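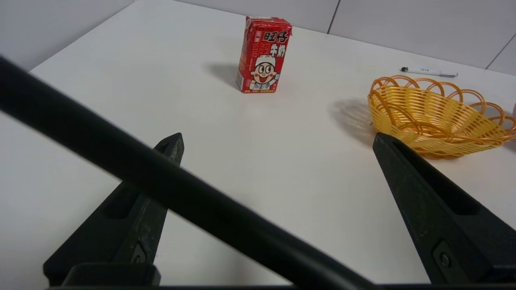 The stop that didn't stop is the one I keep coming back to. On Fri 24 March one of our arms at Purba was told to halt and carried on closing its fingers for two seconds before it went limp. It was a small arm doing a small job, and so the report filed it under minor. I think that was the wrong box. The things we give these arms to handle are harmless: a red drink carton with a cartoon boy on it, a woven plastic basket, a pen. A crushed carton costs less than the paper towel you clean up with. But the stop command doesn't know what is between the fingers, and people put their hands on that table all day.

The cause was dull. The gripper runs on its own controller, a Cillier unit, and the stop button cuts power to the arm directly but only sends the gripper a message. That morning the message sat in a queue behind 73 others. The arm froze at once, and everybody who looked at it assumed the whole machine had frozen. Marit Rustad had her thumb on the carton. She got a bruise and went back to work after lunch.

Since then I have heard the same argument from several people, and Qistina Subramaniam makes it best. She says the gripper is too weak to injure anyone, that the force limit held, and that a hard power cut has a fault of its own: the fingers let go and whatever they hold falls. She is right about the force limit. She is also right about dropping things, and on the Clivia line, where they lift glass, I would want that looked at before anyone changed the wiring.

I still say a stop button has one job. If it stops most of the machine, people learn to trust it for the part it doesn't stop. We had over 10 people trained on that cell and none of them had been told the fingers were on a separate path. I hadn't been told either, and I wrote half the training notes.

The fix on offer is a software patch from Prunar that moves stop messages to the front of the queue. Fine, install it. Then run a wire from the button to the gripper supply anyway - it is 12 feet of cable and an afternoon. Until that is done I'd keep hands off the table while the arm has power, and I'd move the report out of minor.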